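## 4. Getting the gripper ready before you record anything

Okay, you've got the club kit built and the software installed (if you haven't, go back to section 2, I'll wait). This part covers the hand-held gripper on its own. No arm yet! Everybody wants to skip straight to the arm, and I did too in my first semester, and I lost a whole evening of recordings to one finger that was a hair out of line.

You'll need the gripper, the small hex key from the Lanar tool roll, a clean cloth, and a bare stretch of table. Set aside half an hour the first time. After that it goes a lot quicker.

### 4.1 Check the fingers

1. Turn the gripper off and unplug the cable. Yes, even if you're only looking.
2. Wipe both fingers with the dry cloth. Skip the alcohol wipes — I tried them on the old pads and they left a sticky film.
3. Open the fingers all the way with the trigger and let go slowly. They should move together. If one lags behind, loosen its mounting screw a quarter turn, line it up with the other one, and tighten again.
4. Close the fingers on a folded index card. The card should stay put when you tug it gently.
5. Look along the inner faces for anything rough that could snag on cloth. Light scuffing is normal for fingers that have been through a season. A crack is not, and a cracked finger goes in the repair box with a sticky note on it.

**Caution:** keep your own fingers out of the gap when you let go of the trigger. The spring is stronger than it looks, and it really does pinch.

### 4.2 Set up the camera view

Plug the cable back in, start the Grullance viewer, and load the profile called `cunha-2`. The preview window should open at 840 by 624. If it comes up as a skinny strip, close the viewer, unplug, count to five, and try again. I've never figured out why that works, but it does.

Now hold the gripper low over the bare table, fingers open and tilted a little forward. You want both fingers showing at the bottom of the preview, one on each side, with clear table between and beyond them. It's fine if you lose part of a finger at the corner, as long as you can still see both inner faces.

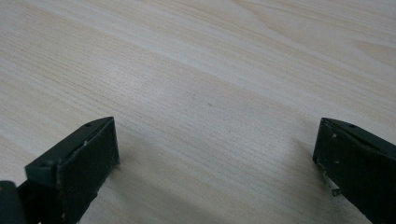
*Fig. 4-1. Gripper view over a bare tabletop, fingers open.*

Compare your preview with Fig. 4-1 and work through these:

1. Check that the wood grain looks crisp. You should be able to follow single lines across the table. If it's all mush, turn the focus ring a tiny bit at a time.
2. Find the little dark speck out in the middle. On your own table, pick any small mark, or make a pencil dot. Keep it in view while you rock the gripper gently from side to side. If it vanishes into blur, go back to step 1.
3. Look at the light. A soft shadow between the fingers is okay, and so is a faint sheen farther up the table. If you get a glare patch that hides the grain, move the lamp.
4. Press **Save view**, and type your initials in the notes box so we know whose settings they are.

**Note:** the speck trick came from Ineke Vermeulen, who ran our vision workshop back in June. Before that we were waving printed checkerboards around and dropping them on the floor. You'll still need the checkerboard for section 6, so please don't throw it out!

### 4.3 Do a practice run

Put a foam block on the table and hit **Record**. Bring the gripper in, close on the block, lift it a hand's width, set it down, open, back off. Go slower than feels natural (my early clips look like I was swatting flies). Do 17 of these, moving the block a little each time, then play them back before you put the gripper away.

Delete any clip where the block leaves the view before you've closed on it. Keep the clumsy ones where you missed and tried again — we use those for the Drelenness challenge, and we never have enough of them.

If the clips look good, copy the folder to the club drive and move on to section 5, where you finally get to bolt this thing to the arm.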